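I finished my grandmother's house in Dircombe this month, meaning I finished getting it ready to rent. A few people asked what I'd do differently about lighting, so I'm putting it in one thread.

Start with the bulbs you already own. I had four different color temperatures in one living room. Every lamp looked wrong next to every other lamp and I kept blaming the paint.

I went with 2700K everywhere except the kitchen counter and the laundry. Those two are 4000K. I tried 3000K in the hall for a week and took it back out.

Ceiling lights: I kept 2. One in the kitchen, one in the bathroom. The bedroom one is still up there but the switch now runs the outlet by the door. The electrician charged $494 for that and a new dimmer in the dining room.

Dimmers and LED bulbs don't always get along. The first set buzzed at anything under half. Check the dimmer maker's list of bulbs before you buy a whole box. I did not.

Floor lamps did most of the work in the living room. I had been using table lamps on low tables, and the light stopped at the sofa arm. A taller lamp in the corner got it up the wall. 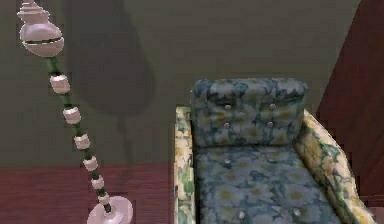

Green pole, white rings, pale round shade. The kind of shape I like in a floor lamp.

Shade height matters more than I expected. If you can see the bulb from your chair, the lamp is too tall or the chair is too low. Sit down in the store. They're used to it.

Cords. Measure to the outlet before buying. Mine were all six feet and the outlet behind the bookcase needed nine. I moved the bookcase.

Vasanthi Kotian lent me her light meter and I went around the rooms after dark with a notebook. The reading chair was the worst spot in the house. It had been my grandmother's spot for 37 years.

Total for lamps, bulbs, shades and the electrician: $1,139. The biggest single item was the electrician. The cheapest was a secondhand shade for the hall, three dollars, needs a new ring.

Still to do: porch light, closet under the stairs, something over the desk. The tenants come in August so there's time.

Someone asked about smart bulbs. I don't have any. The switches are by the doors and they work.

Will add the porch when it's done.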